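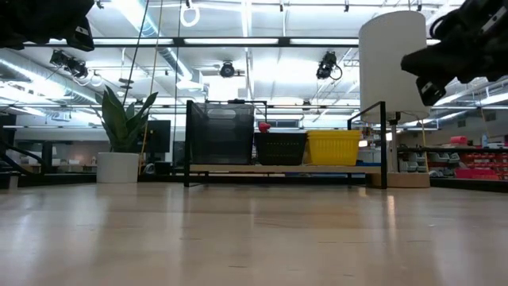 I have been meaning to write about my little rack for ages, ever since the spring when I decided (rather grandly) that everything on the big table was going to have a home. It used to be heaps, you see. Letters from Plavton, odd keys, the tape measure, half a packet of seeds, all drifting slowly towards the lamp.

The rack has a thin black metal frame and one light wooden shelf, and it holds three containers in a row: a tall grey bin, a black basket with tiny holes and a yellow one with slots. I dithered over that yellow for weeks! I'm so glad I gave in, it cheers up the whole far side of the table, next to the white lampshade.

My rule is that the tall things go in the grey bin and anything I'm still using goes in the yellow. The black basket is for whatever is left, and I try to empty it every March, with mixed results.

My neighbour Todor Kelmendi thinks the plant should move nearer the window, and he may be right, but the leaves look so handsome beside the rack that I keep putting it off. Next I want to oil the table. There are a few scratches I'd like to soften before the winter.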